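Search tips Go Workshop > Bench notes

Teaching the Arm by Hand: Bench Tips for Buttons, Sliders and Knobs

These notes are for people who have a small arm on the bench and want to show it a job, either by holding it and moving it or by driving it from a controller across the room. I have done both for a couple of years, mostly on a practice board with puzzle-edged panels and most of the things a hand runs into on a front panel. None of this needs fancy gear. Most of it is setup.

1. Start every take from the same pose

Pick a spot over the board where the open fingers have the buttons and switches between them, and save it. Go back there before each demonstration, even the ones you expect to throw out. If the arm starts high one time and low the next, half of what you are teaching is how to get to the board.

The start pose should leave the part you are about to touch in plain view of the wrist camera. On our board a pose with the fingers spread shows the colored buttons, both sliders, the display and the knob all together, so one pose serves for nearly every task. Write the joint values on tape and stick it to the base. Files get renamed, tape stays put.

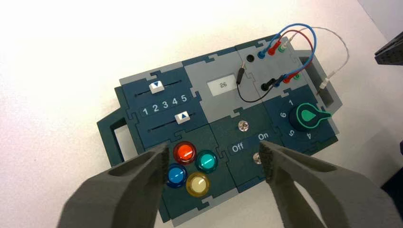

2. Close the fingers before you press

A push button wants one firm point. With the fingers open you end up pressing with one side, and the cap gets pushed at an angle. Bring the tips together, line them up above the cap, and then come straight down. Do the closing well above the board. If you close on the way down, the motion gets mixed into the press and the arm will copy both.

Closed fingers hide more than open ones do. From the wrist, the tips and the panel under them overlap, and a label or a switch you could read a moment ago goes behind the gripper.

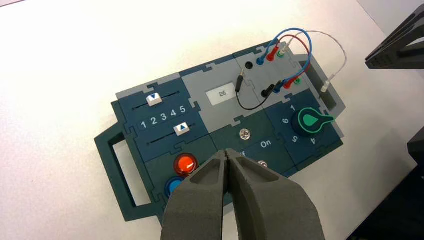

So before you come down, stop for a beat and check what is still showing. If the button you want has gone out of sight, back up and come in from the other side. I keep a second camera off to one side for this, clamped to a shelf bracket - a cheap one is fine. When you are working by remote control, put that side view on the larger half of the screen and the wrist view on the smaller. Most people set it up the other way at first and then wonder why they keep landing short.

Press down, hold for a slow count of 3, and lift straight up. A quick tap looks fine to you, but in the recording it can be so short that it disappears when the data is thinned out.

3. Sliders: push, don't pinch

You can grip a small slider knob, but any twist in the wrist goes right into the track and it binds. It's easier to close the fingers, set them beside the knob and push it along. Keep the tips low enough to stay on the knob and high enough to clear the panel. Run it slowly the whole way. If the board sits at an angle on the table, remember that the track does too. Moving the arm along the table edge will carry you off the side of the slot. Harish Thampi at our bench lays a strip of masking tape on the table in line with the slots and follows that.

4. Toggle switches

Decide which way is On before you pick up the controller, and say it out loud if someone is helping. Touch the lever near its end and push in a short straight line. Don't follow through. The most common bad take I see is a good flip followed by the finger brushing the next switch on the way out. Lift first, then leave.

5. Line up with the knob before you turn it

For a pointer knob, get the wrist centered over the dial before you do anything else. If the center is off, the fingers travel in an arc that slides across the knob, and you fight it the whole way around. When you are moving the arm by hand, hold it above the last joint with one hand and steady the elbow with the other. When you are on remote, turn your speed down to a quarter and use only the wrist rotation once the fingers are in place.

Note the number the pointer starts at and the number you want. Teach one step at a time until those are clean. Long turns can come later, with a release and a fresh grip in the middle.
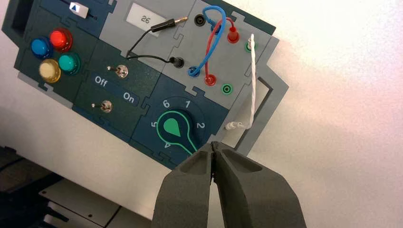
6. Keep leads out of the path

Patch cables stand up higher than you think, and a finger crossing the panel will hook one sooner or later. Plan your route on the side with no loops. If the task has nothing to do with the sockets, unplug what you can.

7. Throw out takes the same day

I record in sets of 16 and go through them before supper. Anything with a bump, a long pause or a second try goes in the reject folder, unless I am teaching recovery on purpose. By Thursday you will not remember which one had the slip.

Comments (4)

Shayne Kingi
The tape on the base is a good one. I lost a start pose in January and had to redo a whole week.

Bhavana Shenoy
Do you change the board angle between sets, or leave it?

Elango Reddy
Bhavana, I leave it for the first few sets and then turn it a little each time. If it never moves, the arm only learns that one spot.

Vega Ortuño
We are up to 3,056 takes on knobs alone and I agree about the slow speed. I would add: take your rings off if you are moving the arm by hand. Mine scratched the paint.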